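Ticket 1021 - Célula de clasificación de artículos sueltos, nave Virnard
Estado: cerrado con seguimiento
Prioridad: media
Abierto por: turno de mañana, mesa de devoluciones

Descripción del problema
Desde el cambio de turno el brazo se detiene sobre la cubeta y la pantalla muestra el aviso 102 (agarre no confirmado). Hay que rearmar a mano y vuelve a pasar a las pocas piezas. Antes clasificábamos a mano en esta mesa y ahora una persona atiende la célula y además prepara las cajas de salida. Con tantas paradas no da tiempo a las dos cosas.

07:40 - Soporte Virkard
Revisado el registro. De los últimos 100 intentos, 26 acabaron en aviso 102. Casi todos son piezas pegadas a la pared trasera o con forma irregular. Pedimos al turno que no vacíe la cubeta y que deje el brazo en pausa hasta que lleguemos.

08:25 - Soporte Virkard, en planta
Pausa comprobada. Mordaza de sujeción de la cubeta apretada, no se mueve al empujar. Cables de la muñeca sin tirones. Se hace una prueba con el mismo contenido. 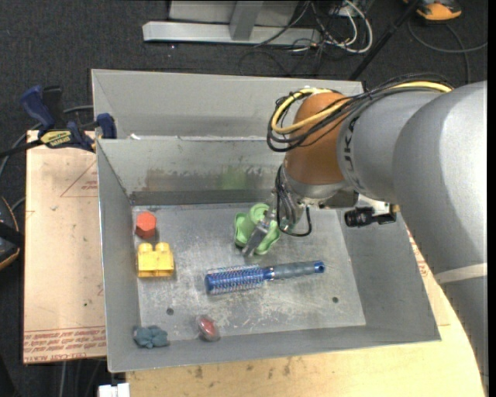 Prueba en la cubeta: pinza sobre la pieza verde, junto a la pared trasera, con el cepillo azul justo delante.

08:50 - Soporte Virkard, en planta
La pieza verde da aviso 102 en dos intentos seguidos. El cepillo sale bien a la primera. El margen respecto a la pared trasera estaba en el valor de fábrica y la pinza no llega a cerrar del todo. Se reduce el margen y se baja la velocidad en el último tramo. Tercer intento correcto.

09:30 - Turno de mañana
Funciona mejor, pero va más lento. ¿Quién responde si no salimos con el objetivo de la hora? El objetivo se calculó con la velocidad anterior.

10:05 - Coordinación Admasu
El objetivo de esta mesa queda suspendido hasta nueva revisión. La persona que atiende la célula no prepara cajas mientras dure el ajuste - lo cubre la mesa de al lado. Las paradas por aviso 102 se anotan en la hoja de la célula y no cuentan como parada del operario.

12:15 - Soporte Virkard
Dos avisos desde el cambio, los dos resueltos con el reintento automático. Se guarda la configuración con el nombre Bulosness.

Pendiente
Formación corta para el turno de tarde: rearme, pausa y cómo apartar una pieza sin abrir ticket. El turno de mañana pide que se haga en horario de trabajo. Admasu confirma que sí, en septiembre.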